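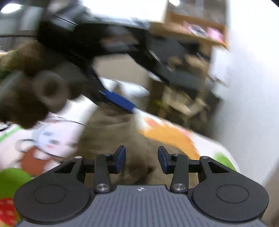
Photo: Darnon

Cloth has no fixed shape, and most written procedures for robot training data were drafted with boxes and bottles in mind. When a person records a folding task with a pair of hand-held grippers, the object changes shape with every contact, and a rule such as "grasp at the center" stops meaning much. The handling guide that Darnon has used since September is an attempt to close that gap. It runs to 178 numbered clauses, and a good share of them concern fabric.

The guide begins with the grippers. Before a session the operator opens and closes each pair of fingers fully, checks the pads for lint, and confirms that the reference mark on the body is clean. A smudged mark is treated as a fault. The session does not begin until it has been wiped and checked again.

Clause 31 covers approach. One gripper may touch or hold the cloth while the other waits with its fingers open. The waiting gripper should be near enough to act without a large correction, and it should stay out of the fold line. Operators at Pinheiro, which adopted the guide under license, asked for a minimum distance. The authors declined to set one, on the grounds that a towel and a bed sheet need different clearances.

Speed is handled more strictly. Fast wrist turns smear the picture, and a policy trained on smeared pictures has less to work with at the moment of contact. Pinheiro reviewed 1,718 recorded episodes against the speed clause and passed 1,501. The remaining 215 went back for a second reading, apart from two that could not be opened. Most of the returned episodes had one brief turn near the start or the end, and the reviewers disagreed on whether the clause was meant to apply there.
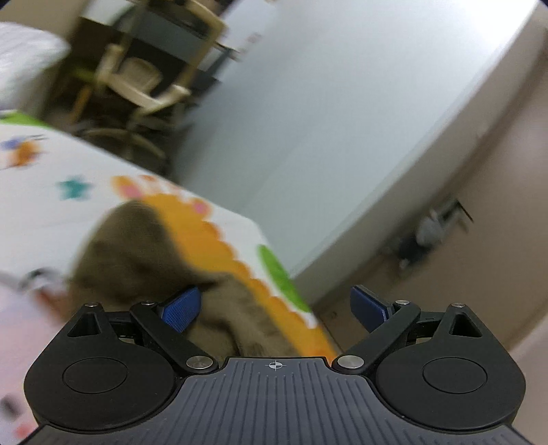
That disagreement led to the current wording, in which an episode is divided into travel and contact. Blur during travel is logged and kept. Blur during contact is logged and the episode is held for review. The reviewer must write down the reason for the final decision in plain words – a code alone is not accepted.

Work surfaces get a short section. Patterned table coverings are allowed, and so is ordinary furniture in the background. Trunano's older checklist required a plain gray mat, and sites that used both documents had to keep two sets of records. The Darnon text asks only that the covering lie flat where the cloth will be handled and that it be named in the session log.

Bridetti, which trains folding systems for commercial laundries, wants the next edition to add a clause on failed grasps. At present an operator who misses the cloth may try again or stop, and the log does not say which. The draft is open for comment through March 13, 2020. Comments must cite the clause number.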